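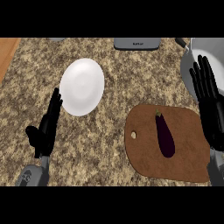 Ticket 256
Product: Vunmont teleoperation client, simulated kitchen
Opened by: Emmett Crenshaw
Handled by: Mortimer Zamora
Priority: normal
Status: closed

Emmett Crenshaw, 9:10

Hello. I am recording demonstrations for the task "eggplant from cutting board to plate" with two arms and the five-finger hands. I use the Rarnis gloves and the headset. Since I updated the client, the right hand does not close completely. I make a full fist and the simulated fingers stop when they are bent a little more than half. The left hand follows me well.

Because of this the eggplant slips out when I lift it. I tried 9 times this morning and I could save only one demonstration, and in that one I pushed the eggplant with the palm, so I do not think it is good for training.

What I already tried:
Restarted the client. No change.
Restarted the gloves and charged them to full. No change.
Loaded a different kitchen layout. The same problem.
Changed the eggplant for the smaller object (lemon). It also falls.

Mortimer Zamora, 9:42

Thank you for the clear report. Please open the glove monitor and tell me the raw value of the right index finger, first with the hand open and then with a full fist. Please also tell me which calibration profile is written at the top of the window.

Emmett Crenshaw, 10:05

Open hand: 138. Full fist: 800. The profile is "Jolon_default". I did not choose this profile. Before the update I had my own one with my name.

Mortimer Zamora, 10:20

The sensor is fine, these values move as they should. The problem is in the profile. The default one was made for a person with larger hands, and it expects a higher value for a full fist. Your fist never arrives to that value, so the client thinks your hand is still partly open.

Please do these steps:
1. Close the current recording session without saving.
2. In Settings, Gloves, press "New profile" and give it a name.
3. Follow the poses on the screen. Keep the thumb outside of the fist, not under the fingers.
4. Set the new profile for both hands. There are two menus, and the right one does not change together with the left one.
5. Load the scene again. Wait until both hands reach the start pose before you move.

Emmett Crenshaw, 11:15

I made the new profile. Now the right hand closes and I can lift the eggplant from the board. But there is a second thing. When I turn the wrist to put the eggplant down on the plate, the thumb jumps open for a moment, and then it closes again. It happens in almost every attempt. Is this also calibration?

Mortimer Zamora, 11:31

No, this one is different. Please look in Settings, Filters. If "Thumb smoothing" is off, turn it on and set it to low. The update turns it off, and we have a note about this that is not published yet. With high smoothing the thumb will be late and you will feel it when you release.

Emmett Crenshaw, 13:50

Smoothing was off. I set it to low and the jump is gone. I recorded a new group of demonstrations and played all of them back. The eggplant stays in the hand until I open it over the plate. Two times I released too high and it rolled on the counter, but that was my mistake and I deleted those.

One question: should I also delete the old one from this morning, where I pushed with the palm?

Mortimer Zamora, 14:02

Yes, please delete it, or mark it as "failed" if your Arai project keeps the failed attempts. I will ask the developers to keep the personal profiles after an update. If your old profile appears again in the list, do not use it, the format has changed.

Emmett Crenshaw, 14:08

Marked as failed. Thank you, you can close the ticket.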